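Urneo Blackout Drape, charcoal
Item 808
Sold by the panel

Our heaviest curtain, for people who have moved their bed to every wall of the room and still wake up with the streetlight. The Urneo is a plain, dark, serious piece of cloth. It will not brighten a room. It was asked to do the opposite and it takes the job personally.

We have carried it in the shop since March, when Zuleica Cavalcanti hung a pair in her own bedroom, overslept, and put in an order before lunch. The weaver, Irik, makes it in one color. We asked about a cream version and got a polite letter.

The cloth
Tightly woven polyester with a dense black yarn running through the middle layer, so the dark is in the weave and there is no rubbery coating on the back to crack or smell. It weighs 400 grams per square meter. If that number means nothing to you, picture carrying a wet beach towel up a ladder, then picture doing it again for the other side of the window.

Because the panel is cut wide it hangs in deep folds even when it is closed. Flat curtains let light creep along every edge. Deep folds swallow a good deal of it, and they also look as if you meant to spend the money.

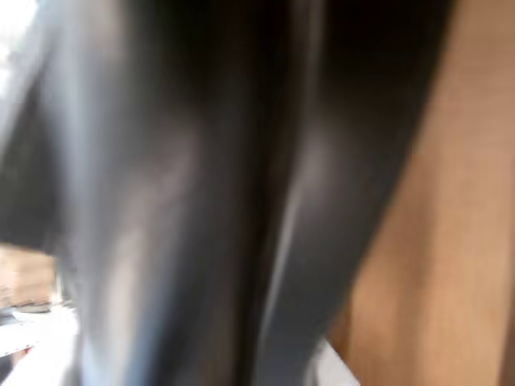 Will it look completely black once it's up?
Charcoal is the honest name for it. In weak light it passes for black, and next to a bright window the folds go from near black to gray, sometimes a cool bluish gray. If your walls are a warm white you will notice this for a week and then stop.

Hanging it
The top has a pencil pleat tape with two rows of pockets. Use the upper row for a pole and the lower one if you want the heading to stand up and hide a track. Please use a real pole. Those springy tension rods are fine for a shower and they will hold this panel until the middle of the night.

Measure from the pole to where you want the cloth to stop, and have someone else measure it too. Thaís Medeiros answers our returns mail and says the two measurements have yet to agree on the first try. For the best dark, let the sides run 5 inches past the window on each side - more if your wall allows it. The light that bothers people nearly always comes in at the sides and the top, and no fabric can help with a gap it isn't covering.

Care
Vacuum with the soft brush when it gets dusty. It will get dusty, and it will show. Machine wash cold, one panel at a time, and hang it back on the pole damp so the weight pulls out the creases. Don't tumble dry. Don't iron the pleat tape unless you enjoy the smell of melted cord.

Dark cloth and pale cats are an old problem and we have no answer to it.

What comes in the box
One panel, a packet of hooks, a matching tieback and a sheet of instructions translated with great confidence. The Nurkley pole and brackets are sold separately, as is the Assunção lining, which you don't need with this curtain but which some people buy anyway for the look from the street.

Delivery and returns
Panels ship folded, so expect creases for the first few days. Unwashed, unhemmed panels can come back within the return period printed on your receipt. Once you have cut one, it is yours, and we wish you both well.

Page last changed 6 Aug 2018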